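Jidik Rugby Club, women's firsts, end of season thread. Written on 28 Mar 2020 from my own living room, the club having been closed along with everything else.

1/ We were due to play the semi this arvo. We are not playing the semi this arvo. The union's email ran to three paragraphs and spelled our name two different ways, so at least some things are normal.

2/ Final standing: second on the ladder, on points difference, behind Skinava. I have done the sums several times and they keep coming out in Skinava's favour. I'll try again after tea.

3/ For anyone who joined us late, we started in January with 29 registered players and one set of jerseys, size "bloke". Enikő Fekete played the first trial with her sleeves taped to her elbows and still made every tackle on the left side of the field. Also a couple on the right, which were not hers to make.

4/ Enikő is the signing of the year, if you can call it signing. She turned up to watch her flatmate and we were short a flanker. Her flatmate has since moved to netball and we wish her well, in a general sort of way.

5/ Coach's corner. Simão Sampaio took over two days before the first trial and introduced a lineout system based on cheeses. Brie was front, cheddar was middle, gorgonzola was a dummy jump with a peel around the back. Against Skinava we called gorgonzola and four people went up.

6/ He has since simplified it. There is now one call and it is "throw it to Enikő". Our lineout improved out of sight.

7/ A bed, and a big cardboard box by the wall:

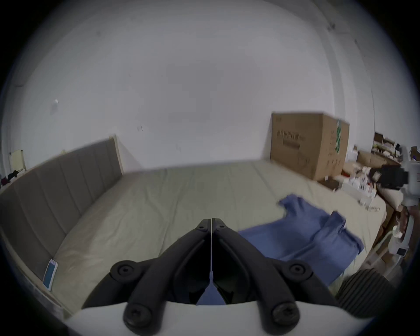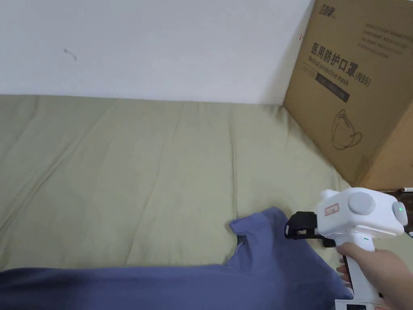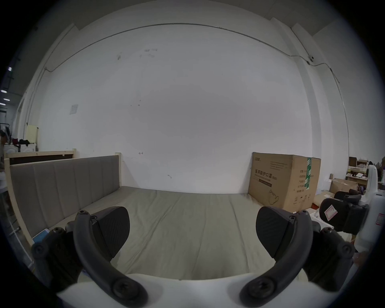
Sheets are a sort of pale green, which is also our away strip after one hot wash.

8/ Match of the season, no argument: away to Amarasinghe, in rain that came in from the car park end and stayed for both halves. Nil all until the last play. Our tighthead picked up from the base, fell over the line more or less by accident and has described it since as "a read".

9/ Conversion missed. We don't discuss the conversion. (I took the conversion.)

10/ Worst of the season: home to Jorkoser, crowd of 104, which is a record for us and I'm sorry you all picked that one. Down by 20 at oranges. Simão's halftime talk was just him looking at the whiteboard for a while and then putting the lid back on the marker.

11/ Money. The raffle and the sausage sizzle brought in $3000 between them, of which $500 is already spoken for by a new scrum machine pad — the old one having come off in our hands in round three. The rest stays in the bank until we know if there's a next season to spend it on.

12/ Subs: if you paid for the full year, you'll get something back. I don't know how much yet, so please stop ringing Simão, he doesn't know either and he's started making up numbers to get off the phone.

13/ Training is off until further notice. The program is on the team chat. It's mostly burpees and running up something. If you live somewhere flat, Simão says stairs. If you live somewhere flat with no stairs, he says that's a you problem.

14/ Jerseys. There are five still out. I know who has four of them. Number 12, have a look in your boot.

15/ Player of the year would've been read out at the dinner, and the dinner's gone too, so: Enikő, by a distance. Trophy's in my laundry next to the line-marking paint. You can have it when we're allowed within a metre and a half of each other.

16/ Most improved goes to the whole front row, who asked to share it and then argued over who gets it first.

17/ Skinava have offered to call it a shared title if we shout the first round when the pubs open. Taking that one to the group chat tonight.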